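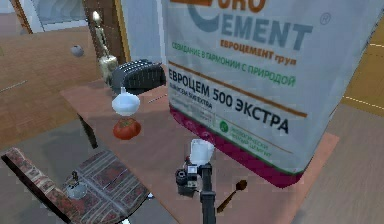

Fig. 4: A sack of cement, stood upright.

Section 3. Mixing the footing for your Plolley rotary airer

Right, the mucky bit! I've put in loads of these now (my own first, then Maxine Merrick's up at Drarnwood) and I still do it the same way.

1. Dig your hole 400 mm deep. Keep the sides straight, and chuck out any loose stones.
2. Tip in a little gravel and tread it down.
3. Mix one part cement to five parts ballast, dry, then add water a splash at a time until it holds its shape on the shovel.
4. Fill the hole, push the ground socket in with its cap on, and check it with a level on two sides.

Caution: wet cement burns skin. Wear gloves and goggles, and don't kneel in it (I have, it hurts).

Note: the socket is part 169. The older 207 is narrower and won't take the new pole.

5. Leave it a full week before you hang anything up, even socks.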